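Tips for Running the Office Lottery Pool

Print this page | E-mail this page

Every office has a lottery pool, and every lottery pool has one person holding everybody else's two dollars in a sandwich bag. If you are that person, a little kitchen-table housekeeping will save you from being discussed at the copier.

Collect first, buy second. Anyone who says "spot me till payday" is not in the drawing. Write this on the envelope in pen.

Keep the tickets flat. Most are printed on heat-sensitive paper, so the dashboard, the radiator and the top of the toaster oven are all poor places for your retirement.
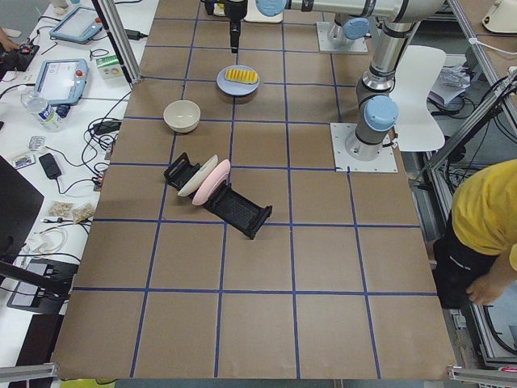
Photograph every ticket, front and back, and send the pictures to the whole pool before the drawing - afterward looks bad, even when it isn't. Our pool at Kahsay has 41 people in it, and all of them know how to zoom.

For storage, an accordion file beats a drawer. I bought a Dritard with a pocket for each month and labeled them all. May is already full of takeout menus.

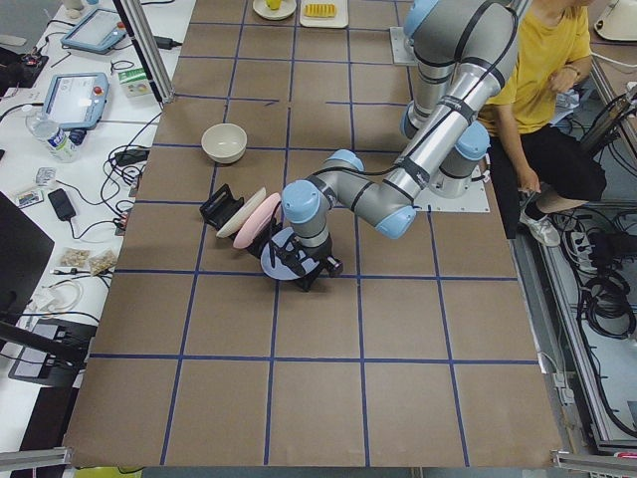 Coffee on a ticket? Blot it with a paper towel and leave it to air dry. No iron, no hair dryer. Heat turns the paper black, and the clerk will want to see numbers.

Small wins cause the most trouble. We once took in $565, and the argument over splitting it lasted longer than the money. Decide now whether small prizes get paid out or put back into tickets, and have everybody sign.

Use painter's tape for labels on the file or the cash box. It peels off clean when the pool changes hands, which it will, around the time you'd like your lunch hour back.

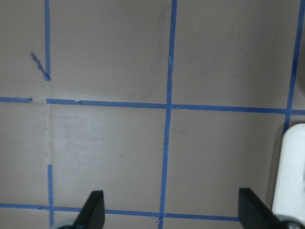

Blue painter's tape on a tabletop, torn ends and all.

Related tips
- Getting Gum Out of a Coat Pocket
- Katex Label Makers: Are They Worth the Drawer Space?
- 2 Ways to Flatten a Curled Receipt
- Cleaning the Istel Coffee Maker Without a Manual

Last updated: May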